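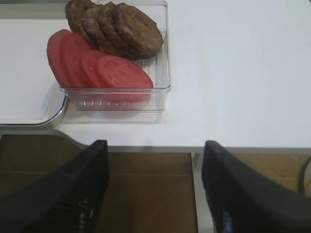 Patties and sliced tomato in a clear container.

**To:** Kemville Produce Members' List
**From:** Kenneth Jardine, Product Information
**Date:** 2025-03-29
**Subject:** Re: Wording for the Castent cucumber leaflet

Dear members,

Thank you for the replies to the draft leaflet. The message below raises the points most often put to this office, and I answer it for the whole list.

> The draft calls the Castent "a cucumber for the way we live now". Our customers at Kanaan ask how long it keeps and whether it needs peeling. Could the leaflet say so on the front? We would also like to know whether the 329 copies set aside for us can be held until the text is settled.

The opening phrase will be removed. The front panel will now state that the Castent may be eaten with the skin on, and that it should be kept in the salad drawer and used within 11 days of picking. The paragraph on "effortless crunch" has also been withdrawn, following objections from several growers.

The Kanaan copies will be held. Members who have already received the first printing (226 copies in all) are asked not to display it. Lastik, who supply the sleeves, have confirmed that the sleeve wording is unaffected.

The recipe panel remains open. Suggestions should not exceed 107 words and should use no equipment beyond a knife and a bowl. Those received too late for this leaflet will be considered for the July edition.

Yours faithfully,

Kenneth Jardine
Product Information, Kemville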